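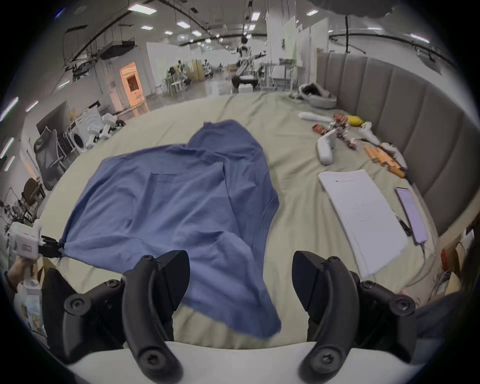
Slide 1. Blue cloth on the green fitted sheet, spread out and still wrinkled.

Thanks for having me at Zernham. My part is folding on a bed, and I have 18 minutes, so questions at the end please.

Most of us fold laundry on the bed. It is big and at a good height. It is also soft, and it collects things: papers, a phone on its charger, a pen, snacks. Tell them about my own bed here -- keep it short.

Point one. Clear a space wider than the cloth when it is open. Move the papers first.

Point two. Find a corner and pull it taut before you smooth anything. Smoothing from the middle just moves the wrinkles.

Point three. Fold in half, flatten, fold again. Stop when it fits the shelf. Mine is 30 inches wide.

(Pause. Next slide.)

Slide 2. Folded, edges still crumpled. Ask the room who would leave it like this.

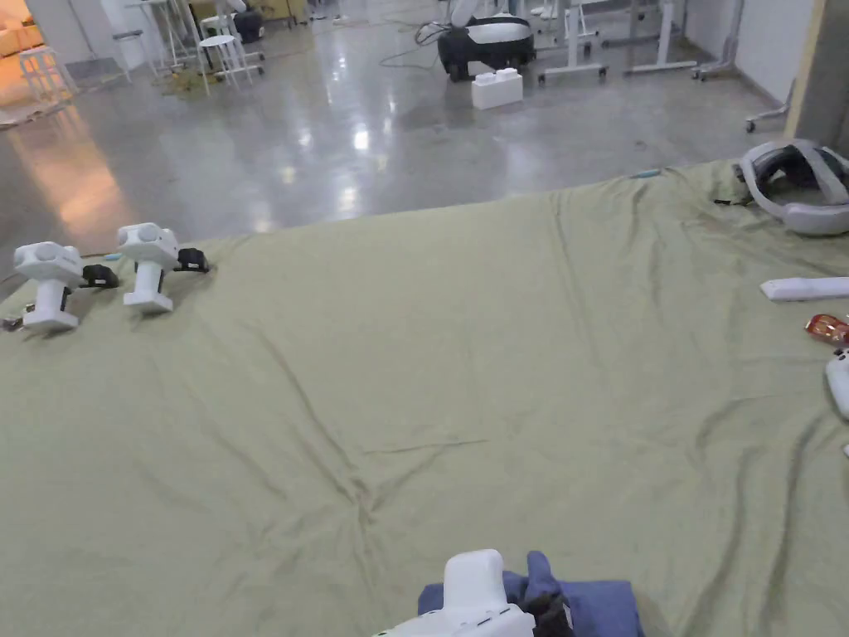

Radka Dervishi wrote to me after the Balogun talk that she would leave it, that a sheet going back on a bed next week does not need square edges, and that she saves the careful folding for shirts.

I agree on sheets. Shirts get a second pass on a table -- hand out the Prornerura sheet now.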